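Kirkport Home Swap – Frequently Asked Questions

What is a home swap?
You stay in someone else's place while they stay in yours, and no rent changes hands! We're a friendly network of 200 households in and near Kirkport, with swaps running all year. December is our busiest month by a mile.

How long does a swap last?
Anything from 2 nights to 33. Most first-timers go for a week, and plenty of them come back asking for longer.

What should I leave out for my guests?
Clean sheets, towels, the wifi password and a bit of shelf space in the bathroom. Lots of our members also leave a small welcome kit on the kitchen table – tea, biscuits, toothpaste, a map with their favourite bakery circled. We love hearing what people come up with!
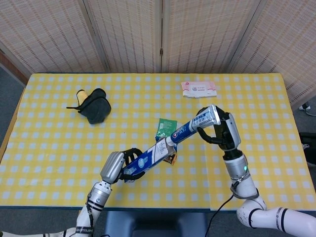
Can I bring my dog?
Ask your host first. Many of our homes have fenced yards and the neighbours are used to visitors with four legs.

What if something gets broken?
Tell your host straight away and sort it out between you. If you get stuck, Kenza Benjelloun looks after member questions and is brilliant at finding a fair answer.

Do I need to be home for the key handover?
No, a lockbox or a trusted neighbour is fine. Just have the keys ready by 2 pm on arrival day.

How do I join?
Fill in the form on the Join page and add 7 photos of your home, including the kitchen and every bedroom. We'll be in touch to set up a quick chat.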